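Home » Business » Technology

Towel handling draws visitors at Guselthorpe open day

Guselthorpe opened its automation hall to the public for an afternoon in February, with laundry handling as the main demonstration. Around 200 people attended, according to the organizers.

The station, named Uta, was developed under the Pledska project to pick single textiles and pass them to a folding line. Visitors were admitted in groups and given a short technical briefing first.

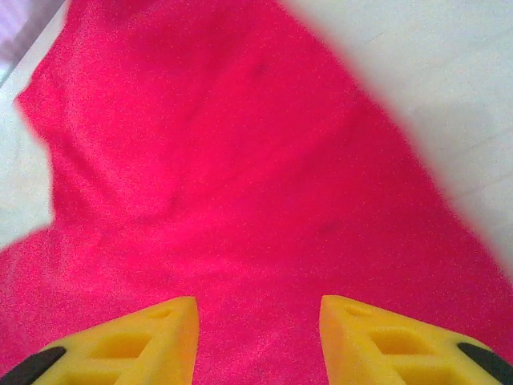 The open gripper over a pink-red cloth at the Uta station.

Soft goods remain difficult to automate, project lead Leopold Sutter told the first group, as a towel has no fixed shape for the software to match. Uta plans each grasp from camera images and selects a fold thick enough to hold. The current software was trained on 4,000 recorded grasps. In internal trials it completed 89 percent of picks on the first attempt.

Cycle time is the weaker figure. Uta needs 40 seconds per item, and the team wants to halve that before a trial at the Cocco laundry.

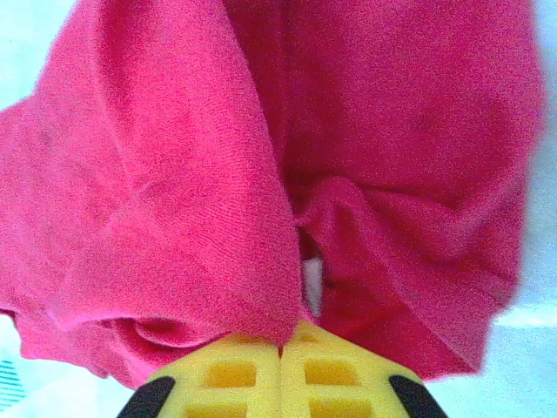
Sutter said the speed limit lay mostly in the planning step, and that a faster arm would change little until the grasp selection had been rewritten. He declined to give a date for the Cocco trial.

The hall closed to visitors at 5 p.m. Briefing slides are available from the Guselthorpe front desk on request.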